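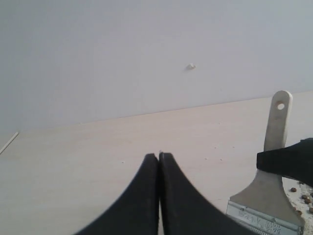
Paint scraper with the handle up, on a light beige tabletop against a pale wall.

Skurkwood Paint Scraper 79
Manufacturer: Zindico
Order code: ZS-79
Category: Surface preparation / hand tools

Overview
The Skurkwood 79 is a hand scraper for lifting loose paint, dried filler and small plaster residues from walls, trim and work surfaces. It is intended for interior work, on plaster, drywall and previously painted wood. It is not a demolition tool and the blade should not be struck with a hammer or used as a pry bar.

Specifications
Overall length: 220 mm
Blade width: 79 mm
Blade edge: square, ground on one side
Pack quantity: 10 per carton
Replacement blade: not available for this model

Use on walls
Hold the blade at a low angle to the wall and push in short strokes, keeping the full edge in contact with the surface. Raised spots such as filler blobs or a proud plug should be taken down in several thin passes. A single hard push tends to pull the plug out of its hole and leaves more to fill. Turn the scraper over if the corners start to dig in.

Flaking paint should be worked from the loose edge toward the sound edge. Stop when the blade begins to ride over the coating. Remaining ridges are sanded or skimmed, depending on the finish required.

Use on tabletops and trim
Small flecks of dried plaster can be lifted with the blade almost flat. Push along the grain where there is one. Brush off grit before the first stroke – a grain trapped under the edge will mark a coated surface. On laminates and soft plastics, test in a corner first.

Compatibility
Suitable for use with Cerport ready-mixed filler and Odera surface primer. Wipe the blade before the filler sets. Both products clean off with water while soft; once hard they have to be scraped from the blade with a second tool.

Care and storage
Wash in lukewarm water and dry at once. Do not leave the scraper standing in a bucket or put it through a dishwasher. A light film of oil on the blade is enough for long storage and must be removed before filler work. Small nicks can be dressed with a 600 grit stone, keeping the original bevel. Discard the tool if the blade is bent or moves in the handle.

Safety
Wear eye protection when scraping above shoulder height. Older coatings may contain lead – have them tested before any dry scraping, and follow local rules for dust and disposal.

Ordering
Sold singly or by the carton. Orders placed before the March price list took effect are invoiced at the old rate. Trade accounts and technical queries: Natsumi Kobori, Zindico hand tools desk.

Page revised May 9, 2021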